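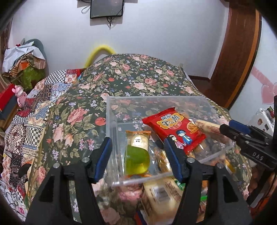

4.2 Where snacks live in the home

We began this study expecting the kitchen to dominate. Most earlier work on household snacking, ours included, treats the kitchen cupboard as the natural unit of storage and builds its questions around it. The diaries changed our minds quickly, and we think this is the most exciting result in the paper. Of the 162 households that returned a full diary in October, a large share kept at least one stock of packaged food outside the kitchen altogether: in a bedroom, on a desk, next to the sofa, in a hallway cabinet with the umbrellas.

We call these satellite stocks. They differ from kitchen stocks in ways that were a delight to discover. A kitchen stock tends to be organized by type (crackers with crackers, sweet things on a higher shelf). A satellite stock is nearly always mixed, with bread, cakes, puffed snacks and candy sharing one container, and its owner can usually recite the contents from memory! Participants in the Bromach sample were especially good at this. One wrote in the margin of her diary, "I know what is in the cupboard because I look. I know what is in my box because it is mine."

Container choice matters too, and here we build on the coding scheme that Ngui developed for the Yap pilot. The scheme separates containers a person can see into from those that must be opened, and closed packs from packs already started. Figure 5 shows a clear storage box holding several kinds of packaged snack, which we coded as "see-through, mixed."

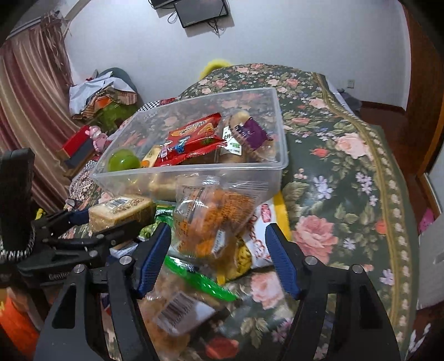
Figure 5. Mixed snacks in a clear plastic storage box.

Diary entries for see-through containers mentioned variety far more often than entries for tins or drawers. People wrote about choosing, about saving one item for later, about noticing that a favorite was running low. Entries for drawers and tins were shorter and dealt mostly with quantity. We can't say from diaries alone whether the container shapes the habit or the habit picks the container, and we would love to see someone test this with a swap design in which households trade one kind for the other halfway through.

Restocking followed its own rhythm. Kitchen stocks were topped up on the main grocery trip, while satellite stocks were filled in small amounts, often from a corner store and often in the evening between 5 and 7. The Kaltance households, who live above a row of small shops, restocked most often of all. Single-serving packs made up most of these purchases, and anything over 500 grams went to the kitchen almost without exception.

Sharing rules were the last surprise. Several families had clear, spoken rules about whose box could be opened by whom, and children as young as 7 could explain them in full. We return to these rules in Section 5, where we compare them with the Miketti interviews.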